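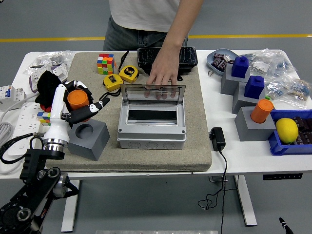 Enclosures and small electrical parts: your questions

Do the boxes come with anything in them?
No. You get the box and the lid. Breakers, sockets and optimism are sold separately.

How do I open the knockouts?
Tap from the outside with a blunt screwdriver. Open the ones you need. People open all of them, then write to ask if we sell the little circles back. See next question.

Do you sell the little circles back?
We sell blanking plugs, in bags of 10.

Will it fit my wall?
Measure the wall. Then measure the box, with the same tape, on the same side of the tape. Anel Maluleke at our Voltstead counter handles returns and can tell inches from centimeters by the tone of the email.

Can I leave the lid off?
You can keep a lid off a cookie jar. Put it on.

Can I wire it myself?
Ask your local building office. Ours is a store.

What is the return window?
The 9 days after delivery, unopened. A box with a hole drilled in it counts as opened.

Are you open in July?
Mornings only.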